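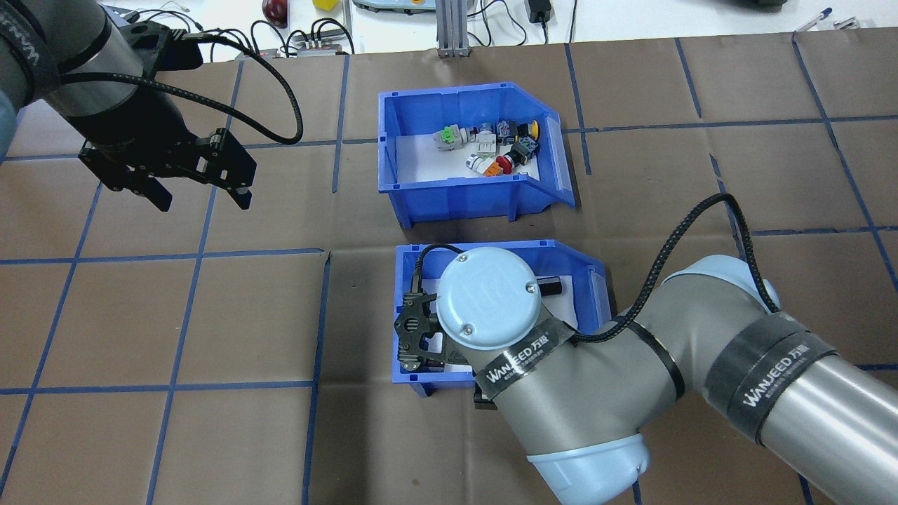 January 18, 2020 -- The blue bins

I have spent the whole day with small parts and my eyes are tired, but I want to write before I sleep, or I will forget what I decided.

The bins are the kind with the low sloped front, so the hand goes in easily. I put white sheets on the floor of them. This was my idea from last winter and I am still proud of it, because a black part on a blue floor is hard to find in the evening, and on white I see it at once. The sheets slide a little when I pull the bin towards me. Perhaps I should fix them with a bit of tape in the corners. I have still the dark blue tape that I used for the squares on the brown table, and there is enough on the roll.

The push-buttons and connectors are my biggest trouble. They came mixed in one box from Stameck, together with the things from the old panel in Clundstead, and now they lie in one heap: grey and green, red and orange, one with a yellow cap. They look cheerful together, like sweets, but I can't leave them so. My first thought was to sort them by colour. Then I remembered that I did exactly this in the flat in Tilville, and afterwards I never found anything, as I don't look for "a red one" when I repair something. I look for a button, or for a connector, and the colour comes later. So this time I sort by what the part does. The heap stays in its bin until I have finished the labels.

For the labels I wrote 14 words on a piece of card and then crossed out many of them. "Various" is forbidden. I know myself, and if there is a bin with "various" on it, everything will go in there by February.

In the afternoon I read again my old notebook about capacitors. I had a page where I copied what is printed on the sleeve and what each thing means, and half of it I had forgotten. The stripe with the minus signs is the side of the negative lead, this I know even when I am asleep. But I had written also that I must keep the 105 degrees ones separate from the 85 degrees ones, and underlined it two times, and I did not do it when I moved house.

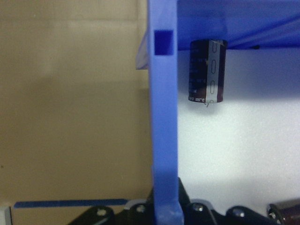
So tomorrow I will go through all of them with the good lamp and read every sleeve. It is slow work, the letters are so small and pale. The ones with bent leads I will straighten with the flat pliers, gently, and if a lead is too short I throw the part away. I say this every time and then I keep it in a jam jar. The jam jar is already full.

I counted the money also. The cabinet I like, from Owen, has 16 drawers, and it is more than I wanted to pay for empty drawers. I looked at the page three times today and closed it three times. The blue bins do their work and they are paid. But with drawers there is no dust, and dust is what annoys me most on this table, in every corner of it.

What else. I had soup at four o'clock, too late for lunch and too early for dinner, and now I am hungry again. My back hurts from bending over the table. I should raise it with blocks under the legs, I wrote this already in autumn, I think, and did nothing.

For tomorrow: read the sleeves, tape the sheets, buy card for labels, a thicker one than today's. Also a new black pen -- the old one makes spots.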